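Falling for slow knitting, one jumper at a time

February 2019

I've been knitting for four years now and I still get giddy when a parcel of yarn turns up.

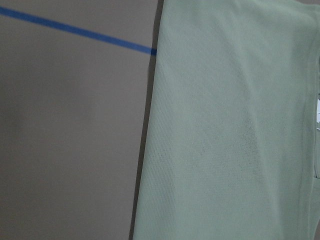
Why fine gauge won me over

For a long time I was a chunky yarn person. Big needles, big stitches, a scarf done over a long weekend and straight on to the next one. Then I wandered into the wool shop in Clokstead last July, when it was bucketing down and freezing, and came out with enough 4 ply for a whole jumper (and a much lighter wallet). I'd never touched anything that thin before! The first few centimetres took me a week and I loved every bit of it.

There's something about small stitches that makes you settle down. You can't rush them, so you stop trying. I did most of the body on the train, and the sleeves in front of the telly, and by then my hands knew what to do even when I was half asleep.

It also drapes so much better. My old chunky jumpers stood up by themselves like a tea cosy. A fine knit falls the way a good T-shirt does, and you can get a coat on over the top without looking like you're smuggling a pillow.

Swatch, and then wash the swatch

I know, I know. I skipped this for years and ended up with a cardigan that would fit a horse. For the Clokstead jumper I finally did it properly: cast on plenty, knit a decent square, soak it, lay it flat and leave it alone until the next day. Mine grew a fair bit after its bath, so I went down a needle size and started again. Best evening I've spent on a project.

The pattern

I used one called Grivar, a plain round-neck pullover worked from the top down. No seams, hooray! You try it on as you go, and I added 11 rows to the body because I like mine long. The instructions for the short rows at the back neck are a bit brief, so keep a pencil handy and tick them off. I pulled mine out twice.

Colour

I always thought I was a navy and grey person, but soft greens are my new favourite thing. They go with jeans, they go with brown boots, and they're light enough that you can still see your stitches at night. Black yarn after dinner is a punishment.

Next up is a pair of socks in some leftover blue, and then I want to try colourwork, which frightens me a little. If you've got a beginner-friendly yoke pattern you love, please leave it in the comments!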